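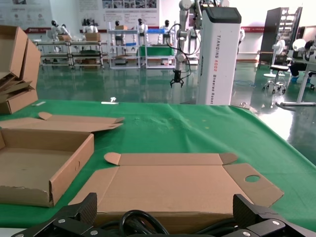
New on the Stadidberg microscopy pages: Mirela Fontes has finished her guide to Kelvin probe measurements, and it's a treat! She takes you through surface potential mapping from tip choice to final image, with plenty on the part that trips up most beginners (getting a stable lift height on a rough sample). The section on grounding alone saved me an afternoon of chasing a drifting baseline.

Braulio Salinas has also added 68 scans of a gold and silicon test sample, taken at two lift heights, so you can compare them with your own. Do look at the pair on page 2 – the edges sharpen up beautifully at the lower height.

Got a question about conductive tips or humidity? Post it on the forum and Mirela or Braulio will pick it up. Digby Quinlan is working on a follow-up about dual-pass settings, and I can't wait to read it.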